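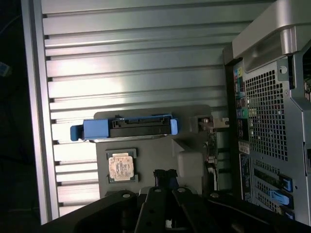
Visit to the Poredley lab: regrasping computer parts with a wrist camera

28 Jul 2020

The Karkano group runs its disassembly work in one room at Poredley. Ashok Semwal took me through the setup and Myfanwy Morgan went over the numbers afterward. Their question is narrow. When an arm has put a part down, can it pick the same part up again using only the view from its own wrist, with no overhead camera and no stored pose?

The test pieces are ordinary desktop parts. During my visit a hard drive in a blue caddy and a square CPU in a dark gray holder were set out on a flat gray plate, with the back of a gray tower beside it. The plate sits on a ribbed silver panel that throws strong glare into the camera. Semwal considers the glare useful, as their first model was trained under diffuse light and failed on anything shiny.

Method

The policy takes the wrist view and the finger opening, and outputs a small motion of the gripper. There is no separate detector. Training used 208 teleoperated demonstrations, collected by 2 operators. Each episode starts with the gripper above the plate at a random offset and ends when the part is lifted clear.

The comparison system, called Vashisht in their notes, estimates a pose once and then moves without looking again.

Results

Over 70 trials the closed-loop policy completed 33 more lifts than Vashisht. Morgan attributes most of the gap to the last stretch of the approach, where small calibration errors add up in the baseline. The CPU holder remains the harder part. It is low, and the fingers tend to touch the plate first.

Open points

Force sensing is not used yet. Cable handling is out of scope until November, when the Skimico wrist sensor is due to be fitted. I asked about tests on a second arm of the same type. None have been run.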